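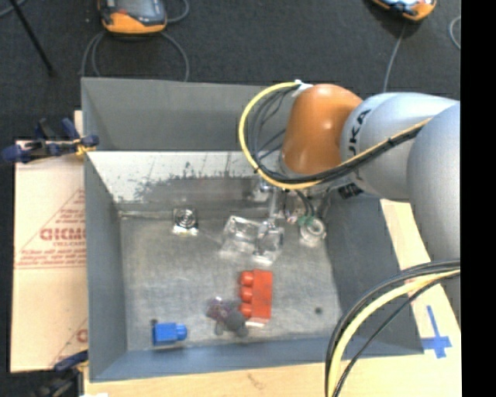

Petro Hladun wanted to know whether he could put one of our forms on a site he didn't build, doesn't host and can barely log in to, and whether he'd have to tell the person who does. Yes to the first part, and it would be polite on the second, but you don't need their permission or their password. You paste one line into the page where the form should go, save, and you're done.

Ponik is a contact form for small websites. You've probably got a form already, and it probably came with your theme or was put there by whoever set the site up, and it may very well be working perfectly. But we started Ponik after years of building sites at Stirex and hearing the same sad story from good people: a customer says "I filled in your form weeks ago," and there's no trace of it anywhere, not even in junk. The website handed the message to the mail server, the mail server didn't like the look of it, and that was the end of that.

So every message sent through Ponik is saved first and emailed second. If the email bounces, or your mailbox is full, or you've changed providers and forgotten to tell us (we've all done it!), the message is still sitting in your Ponik inbox with a little orange flag on it. We try the email again for 8 hours, and after that we send a note to your backup address, if you gave us one. Please do give us one. It's the box at the bottom of the settings page and people skip right over it.

What you get

The form itself, in your own colors and fonts, with as many fields as you like. We'd gently suggest name, email and message, and maybe a phone number if you're the sort of business that calls people back. Long forms do get abandoned.

Spam filtering that doesn't ask your visitors to pick out traffic lights. Suspicious messages go into a side folder, where you can look through them whenever you have a cup of coffee and a spare minute. They stay there for 40 days and then they're deleted.

Automatic replies, which you write yourself. The one we put in to start with is pretty plain and you'll want to change it.

File attachments on the larger plan only. Photos and PDFs are fine, zip files are not.

Export to a spreadsheet at any time, including after you've canceled, for as long as your account is still open.

Plans

Ponik Small covers one website and 277 messages a month, which is plenty for most shops, clubs and one-person businesses. Ponik Large covers 8 websites with attachments and shared inboxes. If you go over your limit we keep collecting messages and send you a friendly email. We don't switch your form off in the middle of a busy week.

Moving from Pasedia forms? Your old messages can come along. Download them from Pasedia as a spreadsheet, upload the file on the Import page, and leave it to run. The dates come through correctly now, which I'm glad to say was fixed in the last update. Ticona users will have to copy their fields over by hand for the time being, though the messages themselves import just fine.

Page updated 2023-03-10

Comments (3)

Garba Okonkwo
Imported 342 old messages from Pasedia last night and they all came over, but the replies I'd sent are missing. Is that normal?

Stirex Support
Hi Garba, yes, I'm afraid the Pasedia file only holds incoming messages, so there's nothing on the reply side for us to read. Your sent mail folder should still have them.

Petro Hladun
Form is up. I did tell the web guy in the end and he was fine about it. Can the Send button be made wider on phones?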